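Progress report to the Datemis fund, second period

Project: catalog of Roman Republican silver coins in the Lewis collection

The work in this period went mostly according to the plan which we sent you in June. The collection holds 400 coins by the old handwritten list. We have now 399 on the table, and the missing one is a denarius which the list gives twice, under two different numbers. I consider this question closed, but I will keep both numbers in the catalog so that older references can still be followed.

Weighing is complete. Die axis is recorded for all pieces except the 21 that are mounted or pierced. For these we will give only the direction we can read without taking off the mount. The weights were taken two times, in the morning and again after lunch, and where the two readings did not agree we took a third one on Wednesday.

The identification of moneyers is slower. The difficulty is with the worn pieces, where the name is partly lost and the reverse type was used by more than one member of the same family. In the first report I promised to finish the second century BC in this period. I did not finish it. There remain 20 coins with an open attribution, and I prefer to leave them open for a few more weeks than to give a moneyer's name that must be corrected later.

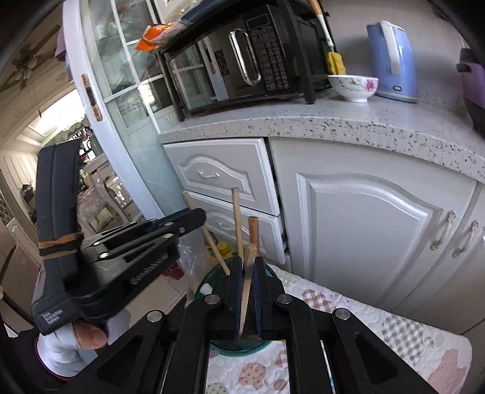
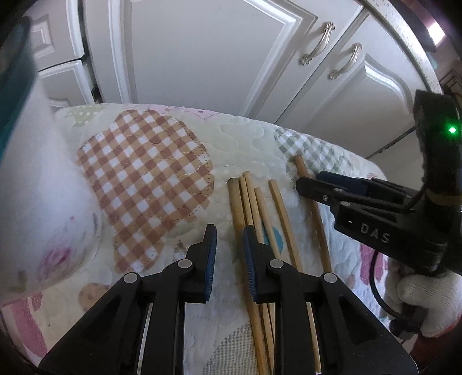
Grippers and thin pieces of wood, seen from close.

The database was moved from our old spreadsheets to Prustex. The move took longer than we expected, mainly for the legends: ligatures such as the joined letters in the moneyers' names were lost and had to be typed again by hand. This is done now for the obverses. The reverses will follow.

Spending is inside the budget. We used less for travel, and we ask your permission to move this amount to the proofreading of the English text. The paper trays from Tonine were delivered and paid. The invoice is with the other papers in the annex.

For the next period we plan:
– to close the open attributions, or to mark them as uncertain
– to finish the reverse legends in Prustex
– to write the short introduction on banker's marks
– to send you one printed sample section for comments

One risk I should mention – the plates depend on new photographs of the coins, and the photographer has not yet confirmed the dates. If the dates move, the plates will come later than the text.

We use cookies to remember your settings and to count visits. By continuing to use this site you accept our cookie policy. Accept | Settings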